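Share this page (20)

Wustel Roadside Delineator Post, White

Delineators are the least glamorous thing you can buy for a road, and we sell a lot of them. Ours is a flexible white post with a dark band near the top and a reflector set into the band. It stands on the verge and shows drivers where the pavement stops being pavement. If it does its job, they'll never think about it again.

The Wustel is our standard post for two-lane country roads, farm entrances and the sort of bend that looks perfectly innocent until the fog comes in. It's a hollow plastic body that folds flat when something runs into it and stands back up afterward, usually with better posture than the vehicle. Agyeman County has had them in for two winters, including one enthusiastic season of snowplows, and has reordered twice.

Where to put them

On a straight stretch you can be stingy. Drivers have the edge line and the centerline to go by, and on flat land they can see the next mile of their lives laid out in front of them. Spend your posts on the curve. Start well before the road begins to turn, keep both sides going, and tighten the spacing as the bend does. A gentle bend needs this as much as a sharp one, since gentle bends are where people reach for the coffee.
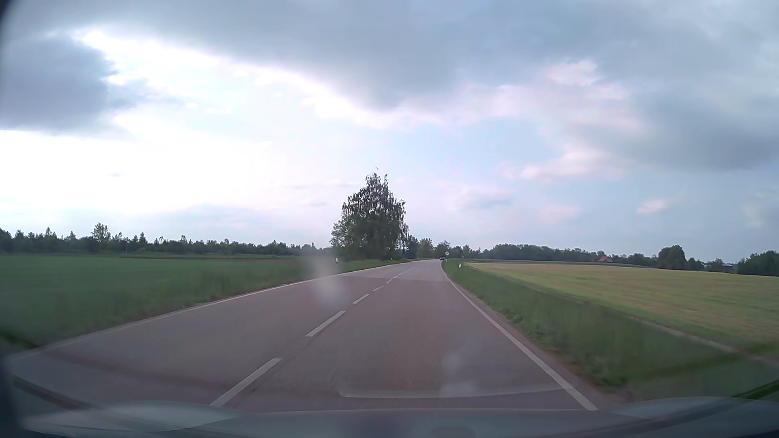
Keep the posts at an even distance from the edge line and at an even height. A row that wanders up and down looks like a fence put in after lunch, and at night the reflectors will tell everyone. Trees deserve some thought too. A big one near the road will swallow a post in its shade by late afternoon, so set the post on the road side of the trunk and trim anything that droops over it.

Fitting

Posts go into the Sosten ground socket (sold separately, sorry). Drive the socket flush, push the post in until it clicks, and turn the reflector to face traffic. Babatunde Olatunji on our order desk has heard from several customers who skipped that last part and lit up a field of soybeans very nicely.

A two-person crew can set nearly 51 posts in a day in soft ground. In gravel, bring a steel pilot bar and lower your hopes.

Details

Color: white with dark band
Reflector: one side or both, state when ordering
Pack size: 20 posts
Order number: 458
Fits: Sosten socket, Clusteck surface base (for bridges and other places that object to digging)

Spare reflectors come in packs of 2. They clip in from the front - no tools, though a thumb you aren't fond of helps in cold weather. Shipping is by the pallet or the half pallet. We can cut a pack open for you, but we'll sigh.

3 comments

We use cookies to remember what is in your cart. Accept / Settings

Contact | Returns | Back to top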